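I've been cooking in the same galley kitchen for a long time, and for the past two months I've been trying out the Hornus kitchen arm planner. It's a subscription service from Plarumard. You lay out your kitchen in the app, pick an arm, and run it through your chores on screen before you spend real money on the hardware. I went in wanting to know if an arm could handle my oven. I came out with a pile of tips, and a good half of them are useful even if you never let a robot near your dinner.

## Before you start

**Measure with the doors open.** I measured my kitchen closed, like a normal person, and had to redo everything. An oven door that drops down eats a huge amount of floor. So does the dishwasher. Write down both numbers, open and shut, and put masking tape on the floor where each door ends. (I left my tape down for a week and finally understood why I keep banging my shin.)

**Enter your handles properly.** Hornus lets you skip the handles and use a default bar. Don't! My pantry has little round knobs and the default made it look easy. Once I put in the real ones the arm fumbled the pantry door over and over.

**Do the rack heights last.** Each slot gets its own entry, and if you change the oven model the slots reset. I lost an evening to that.

## Racks that slide

A sticky rack is a nuisance for you and a real problem for an arm. Take the racks out, wash them, dry them well, and wipe the side rails with a damp cloth while the oven is cold. I rub the rack edges with a ball of crumpled foil, very lightly, and then wipe again. Check your oven's manual first if the rails have a coating.

If a rack still catches, set it on a flat counter and see if it rocks. Mine did. A bent rack isn't worth fighting with, so I ordered a new one from Farquharson, who sell them by width and depth, and it went in on the first try.

Pull from the middle of the front edge. If you tug on one corner the whole thing goes crooked and jams, and the planner will show you exactly the same thing if you set the grip point off to one side.

## What the service costs

The basic plan is $300 for the year, and the one with the full appliance library is $400. I paid for the bigger one and I'd do it again, mainly for the wall ovens. The library has 2,000 appliances in it and mine was still missing, so I picked the closest match and changed the door depth by hand. Support answered my email the same afternoon and told me which template to start from (it's number 551, if you've got a stacked microwave and oven like I do).

The arm itself is extra, obviously. Plarumard will quote you on one, or you can use the Drillum mounting kit with an arm you already own. The Drillum kit is the part I'm least sold on. The instructions are tiny and the bolts all come in one bag, so sort them into a muffin tin before you do anything else.

## Stacked ovens

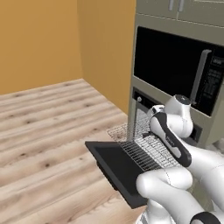

Stacked ovens are where the planner earned its keep for me. You've got a microwave up top, an oven underneath, and a big flat door sticking out right where you'd like to stand. In my test kitchen the arm comes in from the side and takes the wire rack by its front edge, up over the lowered door, and I've started reaching in from the side myself. It's so much easier on my back than leaning over the door! I also got a bit carried away with the paint and went full mustard orange on the walls, and now I kind of want it for real.

A few settings I'd pass along if you're trying this:

- Run the empty rack first, then add a dish.
- Slow the pull way down. The default speed is fine for drawers and too quick for anything with gravy in it.
- Give the wrist extra clearance from the microwave handle.
- Save a copy before every change. Undo only goes back one step.

## Would I keep it?

For another year, yes. I still haven't bought an arm, and the quote is sitting in my inbox while I think about the counter space. The app could use a metric switch that remembers what you picked, and the dish library is thin (no Dutch ovens, which is silly). I'm doing the dishwasher next, lower basket first, and I'll add my notes on that once I've figured out the silverware tray.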